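Clallotgate Laundry Table, October: A Small Gallery

Home / Galleries / Clothes and Cloth

Some people photograph waterfalls. The Lunde Street wardrobe library lends out clothes for job interviews, school plays and the occasional funeral, and everything that comes back has to be washed, looked over, folded and put on a shelf. I have been asked to put together a gallery page about the folding. I would like it noted that I once had plans to do weddings.

The library owns almost 3,000 garments. On a slow Wednesday 19 come home; after the Casby school musical it was 252, most of them with makeup on the collar. All of them pass across a table sooner or later, and the table has one rule, put up by Dagmar Hájek in her second week: lay it flat before you do anything clever.

Flat is harder than it sounds. Shirts arrive from the dryer with opinions. A sweater will hold the shape of the basket it traveled in for days, and a pair of linen pants can't be reasoned with at all. T-shirts are the bulk of what we handle and the easiest to get wrong, mainly through overconfidence.

Vivek Kushwaha, who folds faster than I can find my glasses, starts with the collar away from him and the hem toward him. He smooths from the middle out, sides before sleeves, then brings each side in so the shirt ends up about as wide as a hardback book. Then the bottom goes up once, and once more. He doesn't pat it afterward. I pat mine, and mine fall over.

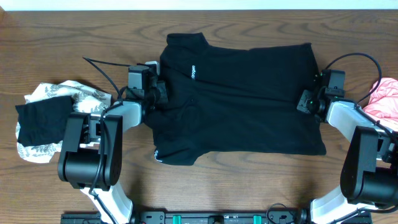 Black t-shirt, collar at the top and hem at the bottom, with the creases still to be dealt with. The small white lettering up by the collar reads "ydrogen."

Black t-shirts get a paragraph to themselves because we have so many. They show every bit of lint in the county, and they all look alike once folded, so the print matters. Chest prints go face up on the shelf. Little prints near the collar or the hem are a nuisance – they vanish into the fold, and somebody ends up opening five shirts to find the one they wanted, and then putting back five shirts that are no longer folded. We now clip a paper tag to the shelf edge with whatever the shirt says on it, spelled however the shirt spells it.

The creases across the lower half of a shirt usually come out with the side of your hand and a little patience. If they don't, it goes to the ironing pile. The ironing pile is by the window and has been there since before I started. I believe the lower layers are now structural.

A few more notes for anyone coming to fold with us:

Sleeves go in before the bottom comes up. If you do it the other way around you get a shirt with elbows.

Empty your pockets of pens. Giswood, our blue notebook of damaged items (named after the street where the first box of donations was left), has a whole page headed "Ink."

Collars that stand up in a bump want pressing down with two fingers before the first fold, or the whole stack leans.

Please stop rolling things. I know about the videos. Rolled shirts fall off our shelves, which slope.

Folding starts at 10 in the morning and goes on until the table is clear or the cookies run out. You don't need to bring anything. Socks are handled in the other room, and will get their own gallery when I have recovered from this one.

Next gallery: Hats We Cannot Lend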